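Unit 6: Judging, Weight Classes and Contest Week
Physique Sports: History and Practice
Instructor: Ruoxi Shao
Notes revised 3 Jul 2022

Reading for this unit: chapters on scoring and peaking in the course pack. Bring the blank score sheet from Unit 5.

1. What the judges compare

A physique contest is scored by comparison. Judges do not measure anyone. They rank the people standing on the stage that day, so the same athlete can place first in one lineup and sixth in another without any change in condition.

Most local shows use two rounds:

Prejudging - quarter turns and mandatory poses, called in small groups. Most of the placing is settled in this round.
Finals - individual routines to music, then a short posedown and awards.

Terms to know: symmetry (left to right balance), proportion (upper to lower body), muscularity, conditioning. Students often mix up the first two. Write out your own definition of each before class.

2. Rank scoring

Each judge gives every competitor a place number. The head judge may drop the highest and lowest marks, then adds the rest. Low total wins. A tie is usually broken by counting which athlete was ahead on more of the judges' cards.

Our case study is the Terkow Classic, a regional show held in February. The masters division was open to entrants 40 and over. Laine Priedītis entered masters and the open light-heavyweight class on the same day, and the final gap in masters was 2 points. Work through the score sheet in the packet and find which judge's card decided it.

3. Masters divisions

Age groups differ by organization. Check the entry form every time. Crossing over into an open class is normally allowed for a second fee, but it means a long day: two check-ins, two prejudgings and very little time to eat between them.
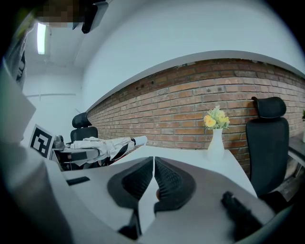
Photo: Grirnon

4. Contest week

Lifting volume comes down, and posing practice stays in. Priedītis kept a training log for the season, and the pages from the final week show 30 minutes of posing each morning and no heavy leg work. Her food entry for the first day of that week is 2573 calories. Compare it with the entries from earlier in the prep.

Cutting water sharply before weigh-in can be dangerous. We will talk about why in class. Do not treat anything in the log as advice.

5. For next time

Read the Ostermann essay on early posing styles (short, but the footnotes matter). Score the practice lineup by yourself, then compare cards with a partner. Note any athlete you placed more than two spots apart and write a paragraph on the reason.

Late score sheets go in the Jistance folder outside the office.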